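Wiltevow Bin Challenge

The Wiltevow Bin Challenge is a student robotics project at Caddale Technical College. It was started by instructor Branislav Říha as part of a course in industrial automation. Teams program a robot arm to pick colored bars out of a metal bin.
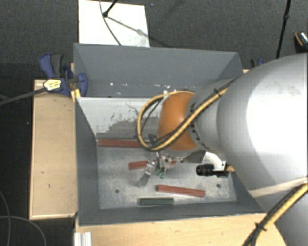 Each team has 7 weeks to prepare and makes 47 scored attempts. A dropped bar counts as a miss. The final is held on a Friday in February. Arif Mangundap, a former student, wrote the scoring software, known as Plukard.

See also: Fahy Robotics Club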